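Ticket 224: Tray moves on black tabletop, printed markers look soft
Status: Closed
Priority: Normal
Site: Neravberg, bench room
Opened by: Valentina Gaete
Assigned to: Aurelia Prantl
Opened: 1 July 2025
Items affected: Fullar square tray (white), Wallner tabletop (black), green backdrop, Trerkard label stock (matte)

Initial report (V. Gaete)
Two problems, possibly unrelated. First, the white tray does not stay where it is put. It is set square to the front edge of the table at the start of the day and has rotated by the end of it. Second, the square markers printed on the Trerkard stock look soft at the edges in the saved pictures. The black border still reads, but the small white cells inside run together. I can't tell if this is the print, the label surface or the light in the room.

The tray was wiped with a dry cloth before reporting. The tabletop was not. The backdrop was rehung the week before and has been left alone.

Reply 1 (A. Prantl)
Please send the following:
- a close picture of one marker with the wall or ceiling behind it
- how the underside of the tray feels, smooth or grippy
- what the tabletop was last cleaned with
- whether the ceiling lights were on full

Do not peel any labels yet. Removed Trerkard labels can't be reapplied flat, and I would like the originals in place for comparison.

Reply 2 (V. Gaete)
Close picture attached. Underside of the tray is smooth. There are five adhesive pads listed in the tray's parts bag, and I can find the bag but no pads in it or on the tray. Tabletop was cleaned with the general spray from the cupboard. Lights were on full.

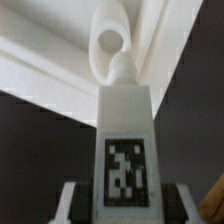
Attachment 1: marker on white tapered face, light-gray border around the label.

Reply 3 (A. Prantl)
Thank you. The outer edge of the marker is thick and dark enough. The inner cells are blurry, and the background behind the part is very bright. Softness in the picture doesn't prove softness on the label, so check the label itself before anything is reprinted.

1. Hold a printed sheet from the same batch at reading distance under a desk lamp. Look at the corners of the white cells.
2. If the corners are sharp on paper, the print is fine. Go to step 4.
3. If they are rounded on paper, check the printer setting. Draft mode does this on matte stock. Reprint in the fine setting at 100 percent scale.
4. Dim the ceiling lights by one step and take the same close picture again.

For the tray, the missing pads are the likely cause. The general spray may also leave a slick film on the Wallner top. Wash a test patch with warm water and a drop of dish soap, rinse, dry, and push the tray across it by hand. If it drags more on the washed patch than on the rest, wash the whole top.

Reply 4 (V. Gaete)
Results:
Printed sheet – corners sharp. Steps 3 and 4 read, 3 skipped.
Lights down one step – slightly better, not fixed.
Washed patch – clear difference. Tray drags on the washed side and glides on the other. Washed the whole top, two passes, dried with a lint-free cloth.
Tray rotation after washing – reduced. It still creeps if something presses on the floor of the tray away from the middle.

Asked for replacement pads. Until they come I would like to know where the tray is supposed to sit. The sheet from the previous setup says "centered" and gives no measurements.

Reply 5 (A. Prantl)
Leave it in the center of the table for now, with its walls parallel to the front edge. The low walls make it easy to line up by eye, but eye is not good enough for finding the same place twice.
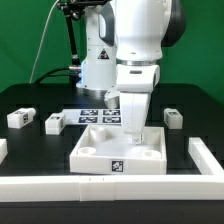

Mark the corners with thin matte black tape, not glossy. Glossy tape on that top throws a bright line under ceiling lights and it will be mistaken for a tray edge. Cut each piece short, set it against the outside of the tray wall, and press the ends down with a fingernail. Keep all tape outside the tray footprint or the tray will rock on it.

Pads are being sent, one pack of 6. The parts bag list is out of date and five is wrong. Use four at the corners and one in the middle, and keep the last as a spare. Let them set overnight before loading the tray.

On the backdrop: please confirm the lower edge hangs straight where it meets the table. A fold there collects dust, and the dust ends up on the tabletop.

Reply 6 (V. Gaete)
Tape is down at all four corners. Backdrop checked by hand along its full width, one small fold found on the left and pulled out.

On the markers, I checked a second one. The black border is distinct from the light gray around it and the light margin is there on all four sides, so the trimming looks right to me. There are small smudges and some darker specks on the gray face under the label. Would those matter?

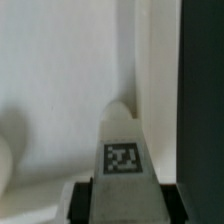

I haven't cleaned it yet. Your earlier note said to leave the labels alone and I wasn't sure if that covered the surface next to them.

Reply 7 (A. Prantl)
It covered peeling only. Cleaning is fine. Use a barely damp cotton swab on the gray face, working away from the label so that moisture does not get under the margin. No alcohol on Trerkard matte stock, the black goes patchy. Smudges outside the margin have no effect on the marker. Specks inside the white cells would, and I see no reason to expect any from your description.

The remaining softness is a focus matter and does not come from the label. I am moving it to its own ticket so this one can close on the tray.

Reply 8 (V. Gaete)
Pads arrived and fitted as instructed, left overnight. Pushed the tray by hand on each wall. No rotation. Checked against the tape marks again after 11 days, all four corners still touching. Smudges came off with the swab, two of the specks did not.

Resolution
Tray movement: missing pads plus cleaner film on tabletop. Pads fitted, top washed. General spray removed from the bench room cupboard.
Markers: print confirmed sharp, labels left in place.
Parts bag list: correction from five pads to six due in the August revision.

Closed by A. Prantl. Reopen under the same number if the tray shifts off the tape.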